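Keeping Food Storage Containers in Good Shape
Kitchen tips from the Lockwood house pages
By Natalie Horrocks
Updated Fri 15 January

Most kitchens have a cabinet where the food containers live, and most of those cabinets are a mess. Lids on one side, bases on the other, and a few pieces that fit nothing. The tips on this page come from my own kitchen and from readers who have written in over the years. They cover sorting, washing, stains, smells and seals.

Sorting the cabinet

Take everything out. Do it on a clear stretch of counter or table, and put each lid on its base before you decide anything. Press it all the way down. A lid that sits on the base but won't snap is not a match, even if the shape looks right.

Anything left over goes in a paper bag with the month written on it. If the missing half hasn't shown up by the time you next clean the refrigerator, let the bag go. Single bases still make good drawer dividers. Single lids can go under a plant pot or a bottle of oil. 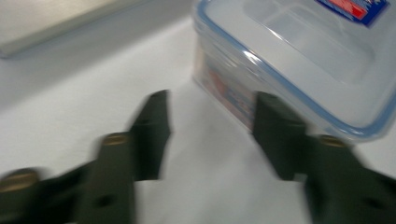 Wipe the shelf while it is bare. Warm water with a little dish soap is enough for painted shelves. If there is a sticky ring from an old honey jar, lay a hot, wet cloth over it for a few minutes and then wipe. Dry the shelf before putting anything back.

Nest the bases by shape, largest at the bottom, and stand the lids on edge in a shoebox or a narrow bin. Round with round, square with square. I used to store every container with its lid on and ran out of room twice a year. The only ones I keep closed now are the two I use for flour and rice.

Washing

Rinse containers with cold water as soon as they are empty, especially after eggs, milk or anything starchy. Hot water sets those on the sides and you will be scrubbing later. After the cold rinse, wash with hot water and soap as usual.

Greasy containers need a different order. Wipe them out with a paper towel first, then put a drop of dish soap straight on the plastic before any water goes in. Rub it around with your fingers, then rinse hot. If it still feels slick, repeat with soap.

Check the bottom of each piece before using the dishwasher. If it says top rack, believe it. Lids are usually the first part to warp, and a warped lid never goes back to flat.

The groove and the seal

If your lids have a removable ring, take it out now and then. Use the handle of a teaspoon or a wooden toothpick. A knife will nick it. Soak the ring in warm soapy water and go around the groove with an old soft toothbrush. Let both parts dry separately overnight before you put them together again.

Some seals are molded in and don't come out. For those, fold a thin cloth over the end of a chopstick and run it along the groove. Black specks that don't wipe off are usually mold. Try a soak in white vinegar and water, half and half. If the specks are still there the next day, replace the lid.

To test a seal, put some water in the container, snap it shut, dry the outside and turn it over above the sink. A leak will show in a minute or so. Leaky ones are fine for crackers and tea bags, but keep them away from soup.
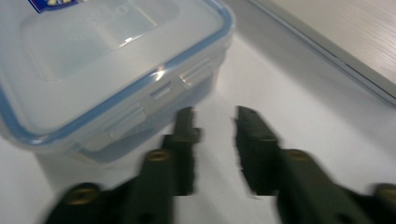
Stains from tomato and curry

A thin coat of cooking oil on the inside of the container before the sauce goes in will keep most of the red off. Once a stain is there, spread a paste of baking soda and water over it, leave it for an hour and wash. Then set the container in a sunny window for an afternoon or two. This works better in summer. In January I leave mine on the sill for most of a week, and it fades some but not all the way.

Steel wool and rough pads will scratch plastic, and the scratches hold color and grease. Use a sponge.

Smells

Onion and garlic are the worst. Adesuwa Bashir wrote from Millov to say she stuffs hers with crumpled newspaper, closes the lid and leaves it for two days. I tried it and it does help, though you need to wash the container well afterward. Dry baking soda left inside overnight does much the same. Coffee grounds work too, but then the container smells of coffee.

Store containers open, or with the lid laid on loosely. A closed container that was even slightly damp when it went in the cabinet will smell stale when you open it.

Labels

Sticky labels come off more easily if you warm them with a hair dryer first. Peel slowly from one corner. For the glue left behind, rub in a little cooking oil, wait ten minutes and wash with soap.

For dates, I use masking tape and a pencil. The tape comes off cold plastic cleanly and pencil doesn't smear in the freezer. Stick it on before the container gets cold, or it won't hold. Write what it is as well as the date - frozen stew and frozen chili look alike.

Freezing

Leave a gap at the top for soup and sauce, a finger's width in a small container and more in a tall one. Let the food cool a bit first, but get it into the freezer within two hours of cooking. To get a frozen block out, stand the base in warm water until the edges let go. Bending the sides is how they crack.

Next month: cutting boards, and what to do about a drawer that sticks.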